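Startseite | Lehrbücher | Leseproben | Autoren | Kontakt

Diese Website verwendet Cookies. Mit der weiteren Nutzung stimmen Sie der Verwendung zu. Einstellungen | Akzeptieren

Kapitel 11
Aufbewahrung und Rotation von Protokolldaten

In Kapitel 10 wurde die zentrale Sammlung von Protokolldaten behandelt. Offen blieb, wie lange die gesammelten Daten vorgehalten und in welcher Form sie abgelegt werden.

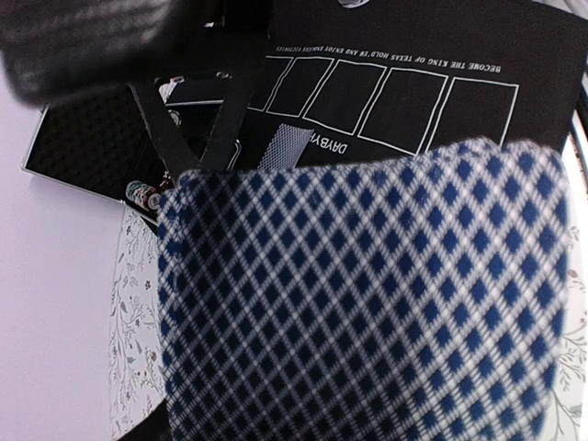
Beide Fragen lassen sich nur gemeinsam beantworten. Die Aufbewahrungsdauer bestimmt das Datenvolumen, das Volumen bestimmt die Wahl des Speichermediums, und das Medium legt fest, mit welcher Verzögerung ein Datensatz später wieder gelesen werden kann. Eine Rotationsregel, die ohne Kenntnis der Aufbewahrungsfrist geschrieben wurde, muss in der Regel nachträglich geändert werden.

Vorausgesetzt werden die Begriffe Ereignis, Quelle, Kanal und Sammler aus Abschnitt 10.2 sowie die Darstellung von Zeitstempeln in UTC. Kenntnisse der Komprimierungsverfahren aus Kapitel 6 sind hilfreich, aber erst für Abschnitt 11.5 erforderlich.

11.1 Grundbegriffe

Unter Rotation wird das geregelte Schließen einer aktiven Protokolldatei und das Öffnen einer neuen verstanden. Die geschlossene Datei heißt Segment. Ein Segment ist unveränderlich: Nach dem Schließen werden keine Ereignisse mehr angefügt, auch dann nicht, wenn sie verspätet eintreffen. Verspätete Ereignisse werden in das jeweils aktive Segment geschrieben und behalten ihren ursprünglichen Zeitstempel. Daraus folgt, dass die zeitliche Ordnung innerhalb eines Segments nicht garantiert ist. Auswertungen müssen sich auf den Zeitstempel des Ereignisses stützen und dürfen die Position in der Datei nicht als Ersatz verwenden.

Aufbewahrung bezeichnet den Zeitraum zwischen dem Schließen eines Segments und seiner Löschung. Sie ist zu unterscheiden von der Verfügbarkeit, also dem Zeitraum, in dem ein Segment ohne vorherige Rückladung durchsucht werden kann. In vielen Installationen beträgt die Verfügbarkeit nur einen Bruchteil der Aufbewahrung.

Archivierung ist der Übergang eines Segments aus dem verfügbaren in den nur noch rückladbaren Bestand. Der Übergang kann mit einer Komprimierung verbunden sein, muss es aber nicht. Im Folgenden wird der verfügbare Bestand als warm, der archivierte als kalt bezeichnet.

11.2 Auslöser der Rotation

Ein Segment kann aus drei Gründen geschlossen werden: Es hat eine festgelegte Größe erreicht, ein festgelegter Zeitraum ist verstrichen, oder ein externes Signal wurde empfangen. Die ersten beiden Auslöser werden häufig kombiniert. In diesem Fall gilt der zuerst eintretende, und der Zähler des anderen wird zurückgesetzt.

Die reine Größensteuerung führt bei schwankender Last zu Segmenten sehr unterschiedlicher zeitlicher Ausdehnung. Eine Quelle, die nachts kaum Ereignisse liefert, kann ein Segment über mehrere Tage offen halten. Für die Suche nach Zeitfenstern ist das ungünstig, ebenso für die Löschung, die stets ganze Segmente betrifft. Die reine Zeitsteuerung hat den umgekehrten Nachteil. Bei einer Lastspitze, etwa durch eine fehlerhaft konfigurierte Anwendung auf höchster Protokollstufe, wächst das Segment unbegrenzt, bis der Datenträger erschöpft ist.

Das externe Signal dient vor allem der Wartung. Vor einem Versionswechsel des Sammlers sollte das aktive Segment ausdrücklich geschlossen werden, damit Ereignisse im alten und im neuen Format nicht in derselben Datei stehen.

11.3 Beispielinstallation Flavholm

Als durchgehendes Beispiel dient in diesem Kapitel die Installation am Standort Flavholm. Sie umfasst 129 Quellen, die ihre Ereignisse an einen Sammler des Typs Trenel übergeben. Die Segmente werden mit dem Werkzeug Jokport in den kalten Bestand überführt. Die Konfiguration geht auf Arvid Tangen zurück und wurde für den Abdruck gekürzt. Zugangsdaten und Hostnamen sind ersetzt.

In der ursprünglichen Fassung war ausschließlich eine tägliche Rotation vorgesehen. Im September schrieb eine einzelne Quelle infolge einer Wiederholungsschleife so viele Ereignisse, dass das aktive Segment den gesamten für den warmen Bestand reservierten Bereich belegte. Der Sammler verwarf daraufhin die Ereignisse aller Quellen. Zum Zeitpunkt des Stillstands lagen im warmen Bestand 1.204 Segmente, von denen mehr als 17 Prozent die Verfügbarkeitsfrist bereits überschritten hatten. Sie waren nicht archiviert worden, weil der Archivierungslauf an den Abschluss der täglichen Rotation gekoppelt war und dieser ausblieb.

Der Ablauf zeigt zwei voneinander unabhängige Fehler. Der erste ist das Fehlen einer Größenbegrenzung. Der zweite ist die Kopplung der Archivierung an ein Ereignis, das unter Last ausfallen kann — ein Fehler, der im Normalbetrieb unbemerkt bleibt. Die überarbeitete Konfiguration trennt beide Vorgänge. Sie wird in Abschnitt 11.6 vollständig wiedergegeben und mit der Variante Bloxham verglichen, bei der jede Quelle ein eigenes Kontingent erhält.

11.4 Bestimmung der Aufbewahrungsfrist

Die Frist ergibt sich aus Anforderungen, die sich teilweise widersprechen. Für die Fehlersuche genügen meist wenige Wochen. Die nachträgliche Untersuchung von Sicherheitsvorfällen verlangt längere Zeiträume, da zwischen Eindringen und Entdeckung Monate liegen können. Enthalten die Ereignisse personenbezogene Daten, so ist die Speicherung auf das für den Zweck erforderliche Maß zu begrenzen. Eine pauschale Frist für alle Quellen ist deshalb selten angemessen.

Zweckmäßig ist die Bildung von Aufbewahrungsklassen. Jede Quelle wird genau einer Klasse zugeordnet, jede Klasse besitzt eine Verfügbarkeits- und eine Aufbewahrungsfrist. Segmente dürfen nur Ereignisse einer einzigen Klasse enthalten. Wird diese Bedingung verletzt, richtet sich die Löschung zwangsläufig nach der längsten enthaltenen Frist, und die kürzeren Fristen werden überschritten.

Die Zuordnung ist zu dokumentieren. Mindestangaben sind Quelle, Klasse, Zweck der Speicherung und Datum der letzten Prüfung. Änderungen der Klasse wirken nur auf künftige Segmente — bereits geschlossene Segmente behalten die Frist, die beim Schließen galt, sofern sie nicht ausdrücklich neu eingestuft werden.

Die Berechnung des Speicherbedarfs je Klasse ist Gegenstand des folgenden Abschnitts.

Zurück: Kapitel 10 | Inhalt | Weiter: Abschnitt 11.5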